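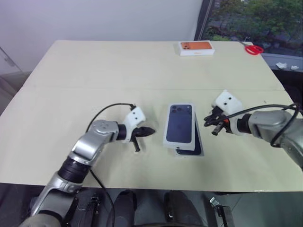
Nov 1, 2022

I spent most of last week on the replay tool and very little on the controller, so this post is mainly about the replay tool.

Both arms run from one process, but until recently each wrote its own log with its own clock. When a two-handed pick on the box stack went wrong, I had to line up two files by hand before I could even start looking. Recep Bozkurt wrote a merge script in July that guessed the offset from the first joint motion. It worked if both arms started together. Often they don't.

The new version stamps every message once, at the point where it enters the process, and writes a single file. Camera images go in by index and stay in their own folder. I pulled the file format from Pirside, our older logging library, and threw out the parts we never used.

The first thing it showed me was embarrassing. I had blamed the planner for the left gripper arriving late on stacked boxes. The plan was fine. The box pose from perception was being held in a queue behind the debug images, and the left arm was the one waiting for it - the right arm had its own subscription and skipped the line. I moved the poses to a separate queue.

I then ran the converter over the old logs. Out of 2,572 episodes, 2,249 converted cleanly. The rest mostly have a missing header on one side, and I haven't decided if they are worth saving.

Still open: the pose estimator treats an offset stack as one wide box if the edges are close in color. Barış Akgül wants to fix that with a depth check before the grasp planner sees it. I would try splitting on the top face first. We'll do his version this week, and I'll replay it against the same logs.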